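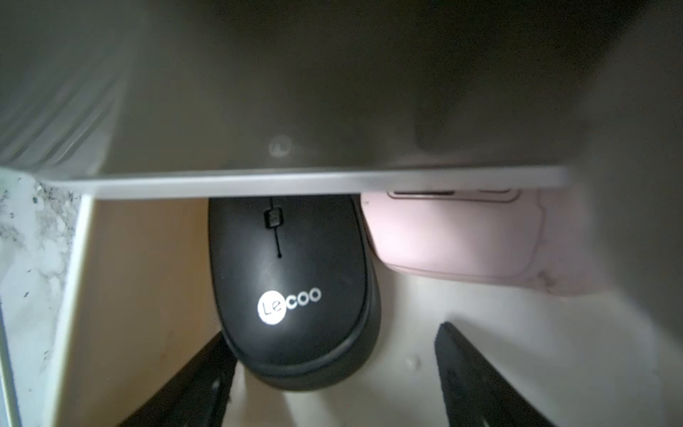

Owino : chez nous aussi le devis Prunard est arrivé sans les doigts de rechange, et on ne s'en est aperçus qu'au moment de signer. Vérifiez bien la ligne « consommables » !

Ticket 1103 – Budget deuxième poste à deux bras
Statut : en attente du fournisseur

Bonjour à tous, et merci Owino pour l'avertissement, qui tombe à pic (je venais justement de rouvrir le fichier). Je reprends donc depuis le début, pardon si c'est un peu long. Codosport nous accorde 2000 euros pour les accessoires en février, bras non compris, et le devis Prunard dépasse cette somme dès qu'on ajoute les câbles.

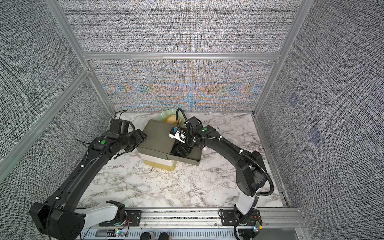
Pour les profilés en aluminium, j'ai demandé un second prix à Devinex, qui les livre coupés à longueur en 14 jours. C'est un peu plus cher au mètre, mais quel temps gagné à l'atelier !

Mise à jour, 16 h : Prunard a bien reçu ma demande et promet une version corrigée. Je leur ai redemandé les doigts par paires, avec la visserie.

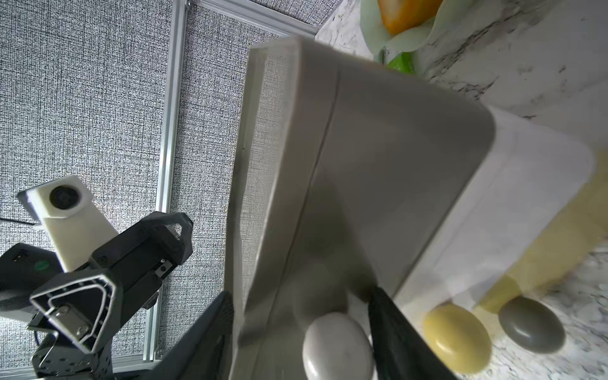
Page 2 sur 2

Reste la question des caméras de poignet. Je serais d'avis d'en prévoir une d'avance par poste, quitte à repousser l'achat des panneaux de tissu au prochain budget. Si cela vous convient, répondez simplement sur ce ticket et je transmets le tout à Codosport.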